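Tulville Packaging Reuse Project
Progress report to the Hilgate fund, second reporting period

1. Purpose of this report

The grant supports a study of how small gift and food packages can be sorted, checked and returned to use. This report covers work completed through November, the changes made to the work area, the state of the sample collection and the spending position. It follows the order of the work plan. Items closed in the first report are not repeated.

2. Work area

The layout of the work area is now settled. The table has a pale beige top, and patterned surfaces in a pastel plaid are set up with it. The plaid was chosen after the first period, when plain gray surroundings gave poor separation between dull metal packages and the background. Silver aluminum rails mark the limits of the area.

The pattern has one known drawback. Packages printed in pale blue or pink share colors with the plaid, and their outlines are harder to judge against it. We handle these packages toward the middle of the table, where the plain surface lies behind them. The position has been added to the handling sheet.

Creases and marks on pale surfaces are now logged at the start of each session. In the first period, two entries were recorded as package damage and later traced to the surface underneath. Both have been corrected in the log.

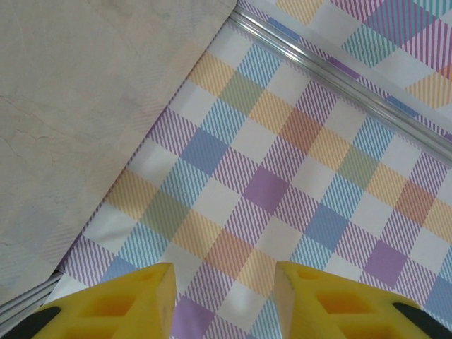
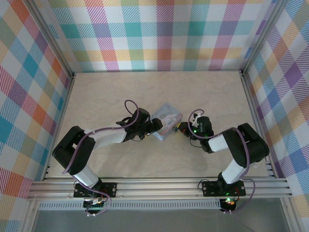 Department of Packaging and Materials, Thibodeaux Technical Institute

3. Sample collection

The collection holds 19 package types, of which 11 are square or nearly square. The small square format in the second picture, with its light blue-gray and pink printed top, belongs to the second group. Packages of this size are common in the material received from Hilgate and are the main subject of the current task.

Each type is entered with its outside dimensions, its empty weight and the condition of the printed surface. Lids are entered separately where they come off. Nine types have complete entries. The others lack a confirmed weight, as the bench scale was out for calibration during part of the period. Weighing has resumed and will be finished before the next report.

4. Handling task

The current task is to place a single package near the center of the table, turn it to a set angle and return it to its starting position. Sessions are kept short and the surface is cleared between package types. A session is marked incomplete if the package leaves the table or if its printed top is scratched.

Slight tilting remains the most frequent fault. It is recorded but does not end a session. The written procedure now asks for the angle to be noted before the package is touched.

5. Supplies and spending

Spending is within the approved budget. The largest item was the patterned surface material, ordered in one lot so that the print would match throughout. Storage trays from Jultenix were delivered late and the cost falls in the next period. No transfer between budget lines is requested.

6. Next period

Work will continue with the remaining square types, followed by round and oval packages. The log format will be revised to give lids their own column. A replacement set of labels is on order for the Tulville storeroom, where the present ones have started to peel. The weight entries and the revised handling sheet will be attached to the next report.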